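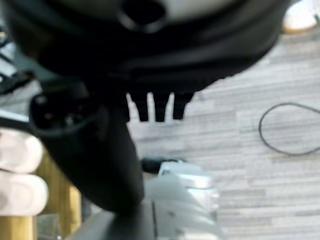 Three black prongs, side by side.

The Forecast for Mereren

In the Ministry of Supply in Mereren there was a room where four generations of clerks had guessed the price of rice. I was the last one to get a chair there. My task was simple to describe: every June I wrote one number, the growth of the economy for the coming year, and put it in a brown envelope for the minister.

In my first year I wrote 5 percent. The true figure came out at 3, and I did not sleep well until the autumn. My superior told me to relax. "The harvest was late and the port at Jallura was closed," he said. "You are not the weather."

But I wanted to be right. So I started to take the slow train to Jallura on my free days, and I sat in the tea house across from the port. I listened to the truck drivers. When they complained about the price of tires, I wrote it down. When they ordered a second plate of fish - this was rare - I wrote that down too.
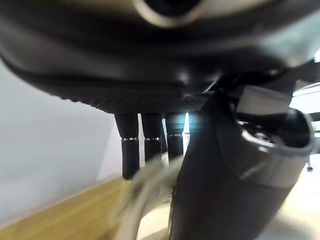 Photo: Utthorpe Review

The next June the big bank in Utthorpe sent us its own forecast, 42 pages with a blue cover. It promised a boom. Everybody in the office carried it under the arm, even to lunch. I looked in my notebook and found only 18 plates of fish for the whole spring, fewer than in the year before.

I wrote a low number, closed the envelope, and walked with it along the river Ho. It was a warm evening. On the bridge a woman was selling melons from a cart, and I asked her how business was.

"People touch them," she said. "They touch them and they go home."

I bought two melons, because I felt ashamed to only touch. Then I sat on the wall and opened the envelope again, very carefully, with my thumb. I crossed out my number and made it a little lower.

The minister called me the next morning. He held the blue report in one hand and my paper in the other, and he asked me which method I had used.

"I asked the people who were there, sir," I said.

He looked for a long time at the crossed-out number. Then he asked me where one could buy a good melon.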